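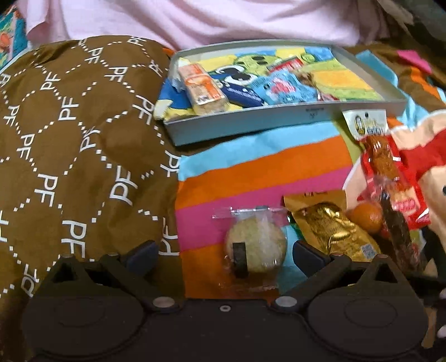 Can a robot sort out my snack pile yet?
Posted by Flurkis, September 2022

I just want the wrapped stuff put in a box without getting crushed. Is any machine up to it at home, or do I keep doing it?

Palacios
Sort of. Foil and clear film shine, and shine confuses cameras. Ours at work packs 51 cartons without a fuss, then meets one pastry in plastic and sulks. A small orange is easier - it's round and has no crimped ends.

Himton
My kid does it for 10 cents an item. Losses are high.

Brenimero
Give it a few years. Keep the box.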